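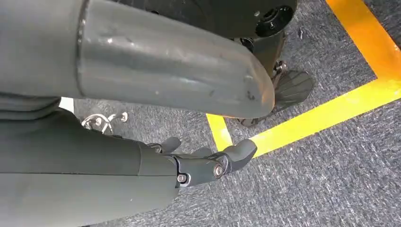 Yellow-orange tape on the gray carpet, January.

Print this page | E-mail this page

Sunday, late. Finished the second pass on the Clidow booking migration. The old table held 3,928 appointment rows and the new one holds the same, so the import script stays as it is. On the first pass 451 of them arrived with a null time zone. The mobile client writes the offset into the notes field when the phone is offline, and the parser was skipping notes. I added a fallback that reads the offset from there and only then uses the account default.

Payments are less settled. Talum sends its webhook twice for any refund issued inside the same billing hour, and our handler answers 200 to both, so the ledger shows the refund twice. I put a unique key on the event ID and replayed Friday's queue against staging. The duplicates were rejected. The handler still has to return success on a rejected duplicate or Talum will keep retrying - that part is written but has no test.

The McGrath office wants the provider calendar to show travel time between jobs. I priced it at 2 days for the backend and left the web side blank. The map view redraws the full route on every drag, and I won't put a number on that until I have profiled it.

Allen branch: search is still slow on postal code plus service type. The index is in the wrong order. Rebuilding it locks the table, so it goes in overnight, after the backup job.

Open: refund test, index rebuild, release notes for the mobile build. The staging certificate also needs renewing - check who has the login.

Print | E-mail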